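Search this site Search Go

Week 6: What a success rate tells you

Most of you will be handed a number before you are handed a robot. Fladureck's brochure says its kitchen model learned from 3612 demonstrations. Fine. How many boxes? How many tables? The brochure doesn't say, and I would treat the figure as decoration until it does.

Our own set is no better yet. Last term's group logged 66 attempts and called 20 of them "clean" — a word they never defined. Before lab, write down what counts as a grasp, a slip and a miss. Do it before you look at the clips.

Reading: Bognár handout, first half only. The second half is optimistic.

Comments

Lụa Mạc: Does a grasp count if the object tips over but stays in the fingers?

bevby_fan: 3612 sounds like plenty to me.

Elmarie Mtshali (instructor): Lụa, your definition has to settle that, and I'd mark either answer if you stick to it. Object pose is where I expect most definitions to fall apart. Take the box of plastic food wrap, on its side with the lettering upside down and the gap between the two green fingers still bare: a label that says only "box, table" would throw all of that away. Record the orientation, and record which face is toward the gripper. I doubt the model cares about the printing, but I've been wrong on that before — so test it on Sunday.
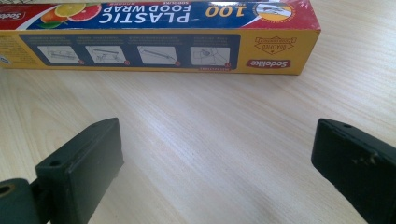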